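Home | Forums | Kitchen & Home | New posts | Log in

We use cookies to keep you signed in and to see which threads get read. Accept / Manage

Getting a smell out of a metal bread bin?

plumjam_lou
Right, I've had a Trullurico bread bin for two years and loved it, but since May everything that comes out of it smells faintly of old pennies. Toast, crumpets, the lot. I've washed it with washing up liquid twice and left it open on the windowsill all afternoon. Still there! Before I spend 145 quid on the big Fivier one (I know, I know) has anyone managed to rescue theirs?

Oddsocks
Bicarb. Mix it to a paste, smear it on, leave it overnight and rinse. Did mine last winter and it's been fine.

tealeaf77
I wouldn't use bicarb if there's any bare metal showing, it left chalky marks all over my Vindanmont tin and I never got them off. White vinegar on a warm cloth, then dry it properly with a tea towel. The drying matters more than whatever you wash it with.

Oddsocks
Chalky marks are only bicarb that wasn't rinsed enough – no offence. Vinegar made my whole kitchen stink like a chip shop for days.

grumpy_baker
You're both treating the wrong thing. Bread bins go funny when bread goes in warm. I bake a 400 gram loaf most mornings and it sits on the rack till lunch before it goes anywhere near a lid. My mum's bin is older than me and smells of nothing.

Scratches are worth a look too. Once the bottom of anything metal is scuffed it takes a proper scrub to get into the marks, and a quick wipe round won't do it.

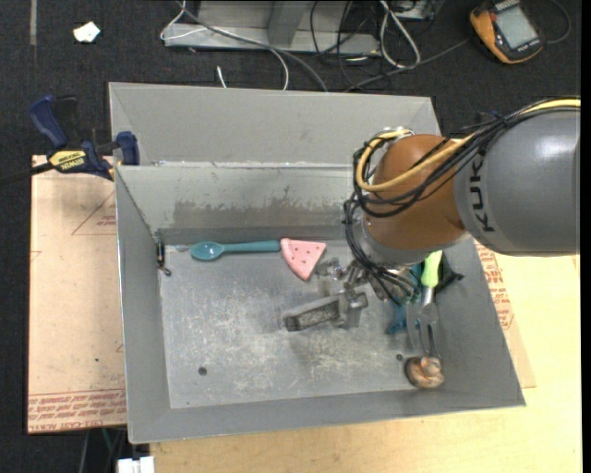 plumjam_lou
Does it matter if I line the bottom with something?

tealeaf77
A clean tea towel is fine so long as you swap it every few days. Greaseproof goes soggy underneath and then you're back to square one.

Oddsocks
I'd leave it bare myself, crumbs get under a cloth and you forget about them. Mine did and I ended up with ants.

grumpy_baker
Ants are a crumb problem, you'd get them either way. Tip it out at the weekend and you're sorted.

plumjam_lou
Ok, going with vinegar tonight because I've got a nearly full bottle, and if it still pongs I'll try the bicarb (sorry tealeaf). I do put rolls in warm, guilty as charged.

Tan_and_toast
Does the Fivier one come with a wooden lid? Been eyeing it up for ages but can't find a shop that has one out on display.

plumjam_lou
It does in the pictures, there's a plain one as well. Will report back on the vinegar!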